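3.2 Zustandsüberwachung der Dosierpumpen im laufenden Betrieb

Ich muss vorweg sagen, dass ich mit der Pumpenstraße in Kamodska eine gewisse Vorgeschichte habe. Als ich im Februar zum ersten Mal neben der Anlage stand, liefen dort 4 Membranpumpen vom Typ Zanetti, und die zweite klopfte so laut, dass man sich am Schaltschrank anschreien musste. Der Schichtleiter meinte, das sei schon immer so gewesen. Damit hatte ich meine Forschungsfrage eigentlich beisammen: Woran merkt man, dass eine Dosierpumpe nachlässt, wenn sich alle längst an das Geräusch gewöhnt haben?

In der Literatur wird meistens der Förderdruck ausgewertet, und das haben wir zuerst auch gemacht (siehe Abschnitt 3.1). Bei unserem Medium, einer zähen Polymerlösung mit Feststoffanteil, war das Ergebnis ernüchternd. Der Druck schwankt schon durch die Temperatur im Vorlagebehälter so stark, dass eine verschlissene Ventilkugel darin schlicht untergeht. Agnes Strachan hat dann vorgeschlagen, den Körperschall am Ventilblock mitzuschreiben. Ich war skeptisch, das gebe ich gern zu! Neben der Straße steht ein Kompressor, und ich hatte wirklich keine Lust, dessen Spektrum wochenlang aus meinen Daten herauszurechnen.

Gemacht haben wir es trotzdem. Je Pumpe sitzen 2 Beschleunigungsaufnehmer am Ventilblock, einer saugseitig und einer druckseitig, beide verschraubt und nicht geklebt (geklebt hatten wir es beim ersten Versuch, und am Mittwoch früh lag einer davon in der Auffangwanne). Die Signale laufen über einen Sillon-Verstärker in die Messkarte und werden auf den Hubwinkel bezogen, den wir am Exzenter abgreifen. Dieser Bezug auf den Hubwinkel ist der entscheidende Schritt. Im reinen Zeitsignal sieht man vor allem den Kompressor. Mittelt man dagegen über 600 Hübe, verschwindet er fast vollständig, weil er mit der Pumpe nicht synchron läuft, und übrig bleiben zwei schöne, schmale Schläge: das Schließen des Saugventils und das Schließen des Druckventils.

Interessant wird es, wenn diese Schläge wandern. Bei der lauten Pumpe lag der saugseitige Schlag deutlich später im Hub als bei den anderen drei, und er war breiter. Wir haben die Pumpe daraufhin geöffnet und am Ventilsitz eine umlaufende Riefe gefunden - genau dort, wo die Kugel aufsetzt. Nach dem Tausch des Sitzes rückte der Schlag wieder an seine alte Stelle. Das Klopfen übrigens blieb. Es kam von einer losen Rohrschelle, und mit dem Ventil hatte es gar nichts zu tun.

Insgesamt haben wir auf diese Weise 39 Messreihen aufgenommen. Eulalia Godoy hat die Auswertung unabhängig von mir mit der Software Edis wiederholt, ohne zu wissen, welche Reihe vor und welche nach einer Wartung entstanden war. Ihre Zuordnung stimmte mit dem Wartungsbuch überein, bis auf zwei Reihen, die beide bei sehr niedriger Hubfrequenz aufgenommen wurden. Dort schließen die Ventile so sanft, dass der Schlag kaum aus dem Rauschen ragt. Für diesen Bereich würde ich das Verfahren im Moment niemandem empfehlen.

Offen ist noch, wie sich der Feststoffanteil auswirkt. Einzelne Partikel, die kurz unter der Kugel hängen bleiben, verschieben den Schlag für ein paar Hübe und sehen dann aus wie beginnender Verschleiß. In der Mittelung fällt das kaum auf, in den Einzelhüben schon - mehr dazu in Abschnitt 3.3, wo ich die Streuung getrennt betrachte.
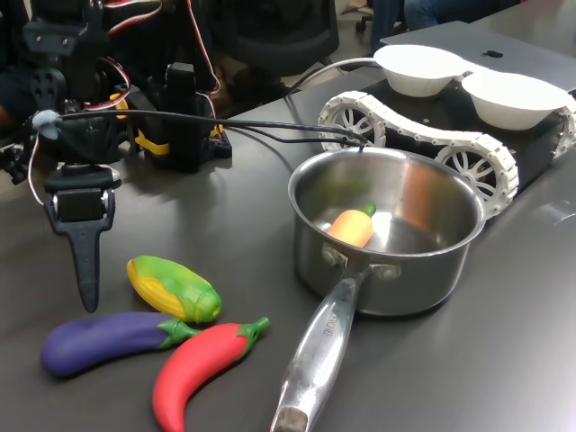

Abb. 4: Kochtopf mit Spielzeugkarotte, Roboterarm und Kettenfahrzeug auf dunkelgrauer Tischplatte.

Kontakt | Impressum | Alle Rechte vorbehalten | Nach oben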